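Tidy Home > Storage > Baskets and Bins

We use cookies to remember your preferences. Accept or manage settings.

How I sort a drinks cupboard with one wire basket

Right, the cupboard with the cups in it. Mine had got to the point where I opened the door with one hand and caught things with the other! I did it all again last night and it took me 24 minutes, tea included.

Get everything out first, yes, even the flask at the back. Match lids to bottoms and put the odd ones in a bag. Wipe the shelf, then measure it (I skipped that the first time and bought a basket 5 cm too deep, which now lives in the shed with the onions). 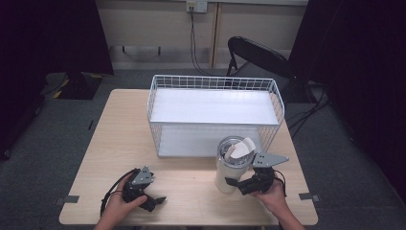

Wire baskets are my favourite for this because crumbs don't hide in them and you can see what you've got from the side. Put yours on a table while it's still empty and load it there, it's so much easier than stretching into a cupboard. I like one with a flat solid bottom, like the white one on the table, so a tumbler stands up straight and doesn't wobble on the wires. Tall things go at the back, everyday ones at the front, and lids stay on.

Then slide the whole lot in, long side first if your shelf is narrow.

Comments

Kristóf Medve: Did mine on Sunday, found 11 lids and no cups for any of them.

Hjørdis Lundgren: Would this work for baby bottles?

Reply: Yes! Just use a shallower basket.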